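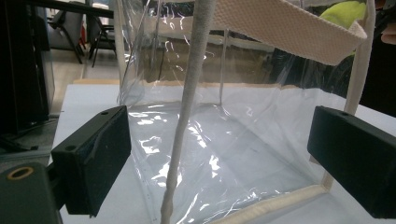 Hashini Talukder has run the apprentice program at Gresmont for nine years, and she would like it known that she did not apply for the job. She was a gear inspector. Her manager at the time, a man she describes as "allergic to teenagers," walked up to her bench one Monday and asked whether she could keep an eye on two new starters until lunch.

"I'm still waiting for lunch," she says.

Gresmont makes shafts, couplings and small gearboxes, most of which end up inside other people's machines with other people's names on the front. It takes on apprentices every July, straight out of high school or close to it, and puts them through machining, inspection, assembly and a stretch in purchasing that all of them dread and a surprising number ask to go back to. I met Talukder in the training bay, where the coffee is bad and the chairs are a good deal worse, along with Mahfuz Kumarasinghe, who finished his own apprenticeship in the spring and now works in the grinding section.

Kumarasinghe had planned on being a physical therapist. He says this with the air of a man admitting to a tattoo.

"I liked knees," he says. "I liked how they worked. Then my uncle got me a summer job sweeping up at Collum, over by the rail yard, and they had a gearbox open on a stand. I stood there so long they thought I'd broken the broom."

Collum had no apprentice openings, so he applied to Gresmont. The interview included a practical test, a lump of aluminum and a file, and he was told to make it square. He failed to make it square. Talukder remembers the result as "a sort of potato."

"But he measured it," she says. "He measured it, wrote down how bad it was, and handed me the numbers. I've had grown men with 40 years in the trade who wouldn't do that."

The potato is still on a shelf in her office. She offered to give it back when he finished and he declined.

The first year, by both accounts, is mostly hand tools and being wrong. Apprentices file, drill, tap and scrape, and then somebody tells them what they should have done. They don't go near the expensive machines until after the winter shutdown. Kumarasinghe thought this was a waste of time then and has since come around to thinking it was only partly a waste of time.

"You learn what a thousandth feels like," he says. "You also learn you can get really tired of a file."

Second years go on to Floltivar, the scheduling software that Gresmont brought in to replace a wall of index cards. Talukder's feelings about Floltivar are mixed. She grants that it knows where every job is. She is less pleased that it knows where she is, and that it once sent her a reminder to attend a meeting she was in the middle of running.

The purchasing stretch comes the same year. Kumarasinghe spent his under a supervisor everyone calls Begum, first name never used and possibly unknown, who handed him a list of open part numbers on his first morning. There were 3,312 of them.

"She said, find me the ones we're paying too much for. That was the whole training. She went to get a bagel."

He found a washer. Gresmont had been buying the same one under two numbers from two suppliers, one of them charging double. It was not the kind of discovery that gets your name on a building, but Begum forwarded his email to the plant manager with the single word "Good," and people in purchasing still bring it up with something like reverence.

"I've never had a Good," says Talukder. "I've had a Fine."

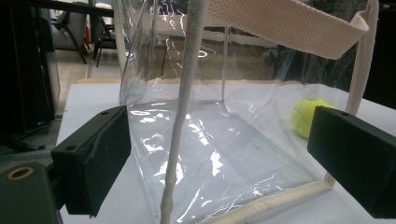 Staying on

The part of the job Talukder talks about most readily is the end of it, when apprentices finish and have to decide whether they want to be there. Gresmont offers most of them a permanent place. Some take it, some go off to college, and one left to raise goats and sends a card every Christmas with a goat on it.

"You can't take it personally," she says. She takes the goats a little personally.

Kumarasinghe stayed. He is doing evening classes toward an engineering degree, which the company pays for provided he passes, an arrangement he calls generous and also stressful. He has been asked to mentor one of the incoming apprentices and is worried about what to say to somebody who was, until a few weeks ago, mainly concerned with prom.

I ask Talukder what advice she gave him.

"Learn their name, show them the bathrooms, and don't touch the work for them. Sit on your hands if you have to. I used to hold a clipboard just so I couldn't grab the file."

And when they turn in a potato?

"Ask for the measurements," says Kumarasinghe, before she can.

Talukder looks pleased for a moment, then tells him his break ended four minutes ago. Floltivar, she adds, will have noticed. He takes his coffee back to grinding, and she goes to see who left the vise open on bench six.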